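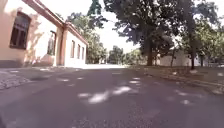
April, evening

Home | Diary | Letters | Bread | About me | Older entries

I have been keeping the sourdough for 14 days now, and today I baked the first loaf that I would give to another person. I write this down carefully, so that next time I can find what I did.

The starter came from Hubert Witkowska, who brought it to me in a jam jar with a piece of cloth on it. He wrote the name of the starter on the jar, Pindik, and I did not ask him why a starter must have a name. Now I also say Pindik when I talk about it, and this morning I told my sister on the telephone that Pindik was hungry. She was silent for a moment.

The first loaf, last week, was a stone. I had read that the dough must double, and I waited for it to double, and it did not, and at midnight I put it in the oven anyway. The crust was good. Inside it was gray and wet and it stuck to the knife. I ate two slices with a lot of butter so that I would not feel I had lost the flour.

The second loaf was flat like a plate. Hubert looked at it and pressed it with his thumb and said I had waited too long this time. So the first was too early and the second was too late, and between them there should be a correct hour, but it is not written in any book, it depends on the kitchen. My kitchen is cold in the morning and warm after lunch. I should have thought of this by myself.

In the afternoon, while the dough was resting, I went out to buy flour. I have been using the flour from Otstead, the one in the paper bag with the green string, and I had only enough left for feeding.

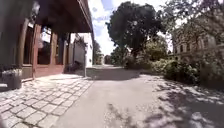

The shop had only the white one, and I wanted the dark rye, so I stood there a long time comparing the backs of the bags. The woman at the counter told me that the rye from Vrettos is ground coarser and takes more water. I bought one bag of it and one of the white. I forgot the salt, but I found some at home behind the rice.

When I came back the dough had grown well. I could see bubbles at the side of the bowl, and when I shook the bowl it moved all together, like jelly. I wrote the time on the wall calendar with a pencil. Then I folded it four times, very slowly, with wet hands. I used to be afraid of wet dough and put flour everywhere, and this is what Hubert calls cheating. He is strict for a man who buys his own bread on most days.

I made a small change and I want to remember it: I let the shaped loaf stay in the basket by the bedroom door, where it is cooler, and not on top of the refrigerator. It stayed there for 3 hours. Then I cut the top with the razor blade. My hand was not steady and the cut went to the side, but in the oven it opened nicely.

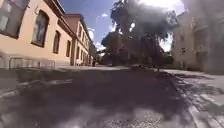
The color of the crust is the thing I worry about most. My grandmother always took the bread out when it was brown like a chestnut, and if it was lighter she said it was bread for sick people. I usually lose my courage and take it out too early. Today I told myself to wait for the dark reddish-brown of that long eave on the cream building, and I went away from the oven and washed the bowls so I would not open the door. It came out almost that color, a little darker on the left, where my oven is always too hot. I think she would have accepted it.

I let it cool before cutting, and this was the most difficult part of the day. The inside is open but not too open. There is one big hole near the top, where I suppose I did not press the air out. The taste is a little sour, less than Hubert's, and the crust makes a noise.

I wrapped one half in a towel for Hubert and I will carry it to him tomorrow before work. The other half I began to eat standing up in the kitchen, with the soft cheese from Barcombe, and then I sat down because it seemed not polite to the bread.

To do: feed Pindik before sleeping. Try the rye, but only one part to four of white, and a bit more water. Buy salt. Ask Hubert if the razor blade should be wet or dry, I have read both.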